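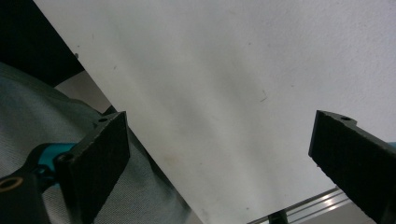 View from the camera on one of the hand-held grippers.

Call for participants: two-handed tasks with hand-held grippers (Dranus study)

We are looking for adults to take part in a study of how people teach robots by doing a job themselves. Sessions are paid and take place in Room 903 of the Silholm Building. No experience of robots, engineering or computing is needed.

What the study is for

Most robot arms are still taught by moving the arm itself or by steering it from a distance. Both are slow, and both need the robot to be free. In the Dranus project we record people doing the task with a pair of hand-held grippers. The camera on each gripper sees what a robot's own gripper camera would see, and the recordings are then used to train the control software.

Our first round produced 161 usable recordings of two-handed work, all made by members of the group. Software trained on them coped well with lifting and sliding flat items. It did much worse when both hands had to turn an item together, and it tended to close one gripper too early. Our own people had all picked up the same habits, such as leading with the right hand and pausing before each grasp. We now want recordings from people who hold the grippers differently, work at other speeds and make other choices when a grasp goes wrong. The main question in this round is whether a wider mix of people improves the turning tasks more than extra recordings from the same few people would.

What you will do

You will hold one gripper in each hand and work over a marked-out area at floor level. The tasks are short and repeated many times: lifting the edge of a flat item, turning it, moving it to a new position, or holding it still with one gripper while the other does something. A researcher will read out each task and tell you when to start and stop.

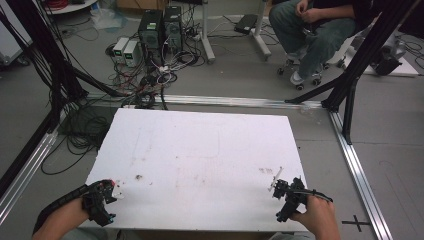

Between sets you can put the grippers down and rest for as long as you like. Each session lasts 2 hours including breaks, and we ask everyone to come to two sessions. The first begins with practice that isn't recorded. Most people find the grippers awkward to begin with - the fingers open and close differently from your own, and it takes a while to judge how hard you are squeezing. We are not scoring you. Drops, slips and second attempts are useful to us, so please carry on through them unless the researcher asks you to stop.

Who can take part

You can take part if you:
were born in or before 2003
can hold and squeeze a light tool in each hand for several minutes at a time
can kneel or lean over a low working area
can follow spoken instructions in English

We would especially like to hear from left-handed people, people over 60, and people who use their hands at work, for example in kitchens, tailoring, picture framing or warehouse packing.

Please don't apply if you have had a wrist, hand or shoulder injury in the last six months. If kneeling is difficult but you would otherwise like to join, tell us when you write. A raised version of the set-up is planned for the next round and we can keep your details for it.

Payment

You will be paid the standard participant rate for each session, by bank transfer, after the session is finished. If you stop part-way through you will still be paid for the whole session. Local bus fares are refunded on receipt of a ticket.

What we record

We keep video from the gripper cameras, the position of each gripper, and video from a camera looking down on the work area. Your hands and forearms will be in some of it. Sound is not kept. Recordings are stored under a number, and your name is held separately. You can ask for your recordings to be deleted at any time up to the end of March, when training starts.

What to wear

Plain sleeves that stay above the wrist are best. Please take off rings, bracelets and watches before you begin - there are lockers by the door.

How to apply

Write to Hsin-yi Chow, study coordinator, Dranus project, Silholm Building, with your age, which hand you write with, and the times of day that suit you. Morning sessions start at 9.30 and afternoon sessions at 2.15. Questions on the method or on the use of recordings should go to Wing-sze Chuang, who leads the project. The full information sheet will be sent to you before you decide, and you will be asked to sign a consent form on arrival.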